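Carnets de ponton > Brèves > Rivières et canaux

L'écluse de Miroment rouvre, et je sors le champagne (enfin, le cidre)

22 décembre 2024

Bonne nouvelle pour tous ceux qui, comme moi, commençaient à trouver l'hiver long : l'écluse de Miroment sera rendue à la navigation en mai, avec des portes neuves. J'ai eu la confirmation vendredi au bureau du port, où j'étais passé pour tout autre chose (une histoire de badge de douche qui ne marche plus, je vous épargne les détails).

Pour ceux qui prennent le feuilleton en route, les anciennes portes fuyaient depuis 2017. On passait quand même, en râlant, avec un niveau qui mettait un temps fou à monter et une cascade sur le pont avant si on se collait trop près. Et puis fermeture complète après les crues, et toute la petite flotte de Gallero coincée en aval - la mienne comprise.

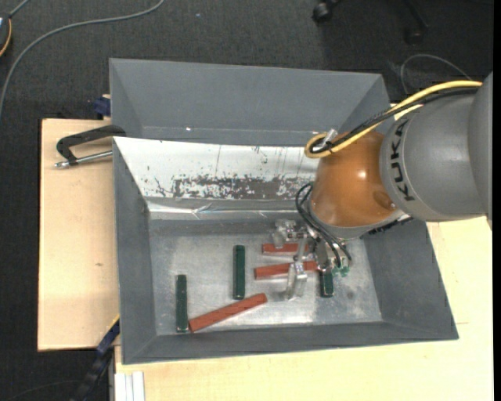 Le chantier a été confié à l'entreprise Dimitrov, qui avait déjà refait le quai de Brisero. Les vantaux sont prêts, il reste la pose et les essais, prévus dès que l'eau aura baissé. Le sas sera ouvert tous les jours à partir de 9 heures, avec une pause à midi comme avant. Pas de réservation pour les plaisanciers, sauf si vous arrivez à plusieurs bateaux ensemble, auquel cas un coup de fil la veille sera apprécié.

Côté tarifs, le passage reste gratuit, ouf ! Par contre le ponton d'attente passe à l'électricité payante, par jetons, à retirer à la capitainerie. J'ai demandé si on pouvait en acheter d'avance, on m'a répondu qu'on verrait au printemps.

Moi, j'ai déjà ressorti la carte et je prépare la remontée jusqu'à Brisero, que je n'ai pas faite depuis une éternité. D'ici là il me reste un presse-étoupe à changer, deux défenses à retrouver et la peinture du rouf à finir, donc je ne vais pas m'ennuyer. Si certains veulent partir groupés la première semaine, laissez un mot, on s'organisera !

Commentaires

Pénichette47 : Super nouvelle ! On est partants pour la remontée, mais plutôt en fin de mois. Tu sais si le tirant d'eau change ?

tribord_amure : Des jetons, en 2024... Enfin, si l'écluse marche, je veux bien payer mon café en jetons aussi.

Lulu du canal : Merci pour l'info, à Brisero on n'était au courant de rien. Le quai est très bien, il y a de la place pour tout le monde.

Contact - © Carnets de ponton, tous droits réservés - Haut de page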